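Filed under: Shops & Makers / Conversations

Aled Prydderch was up a stepladder when I got to Flatudside Housewares, and he stayed up it for the first ten minutes of our chat, passing down boxes and talking over his shoulder. "Put that one anywhere, no, not there!" he called.

He has had the store in Skendon for 3 years. Before that he drove a delivery van for a catalog company, which is how he got hooked on kitchen stuff (he says he used to read the sides of the cartons at red lights). The shop is one long room with metal shelving down both walls and a double row in the middle, and November is when he takes a good look at all of it before the holiday shoppers come in.

"People think you just fill the gaps," he told me. "I used to do that. Then you get a colander next to a cake stand next to a mop, and a customer walks right past the thing they came in for."

These days he shelves by what you're doing when you need it. Cooking up high, carrying food down at chest height, cleaning at the back by the door to the yard. I asked why lunch boxes get the best spot and he laughed. "School and work! Everybody loses a lid. I had a guy in last week who bought three the same so he'd have spare lids, and I thought, well, I'd do that too."

There were 76 cartons in the last delivery, and he opened every one himself. He likes to keep the printed boxes on display, since most of his customers buy for somebody else and want a thing they can wrap. "A bare mug is a pain to wrap. A mug in a nice square box, you're done in a minute, and your aunt thinks you're organized."

That got us onto tumblers, and I have to admit I had opinions (I've broken more travel mugs than I'd like to say). Aled is a handle man. He doesn't trust a tall cup without one. "You've got your keys, your bag, your phone, and you're meant to grip a great big cylinder as well? Give me a handle every time."

He's also fussy about price stickers, and gets a bit sheepish about it. He'd love them all on the top corner, and they never are. "I start out neat at eight in the morning and by lunch I'm sticking them over the picture of the thing I'm selling."
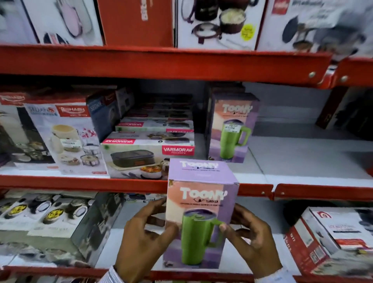 A boxed Toony tumbler coming off the shelf, with Varmora lunch containers and a Rohan box behind.

I asked what sells the slowest. Big pots, he said, right up until somebody in town has a wedding, and then he's out of them by the afternoon. He has a customer over in Atinga who phones ahead and asks him to put two aside, any color, just large.

Next on his list is the middle row, where he wants to take out one shelf and raise the others so the taller boxes stop lying on their sides. He'd been putting it off all fall. "It's 30 bolts," he said, and went looking for his wrench.

Flatudside Housewares is at 138 Giden Street, Skendon. Ring the bell if he's out back.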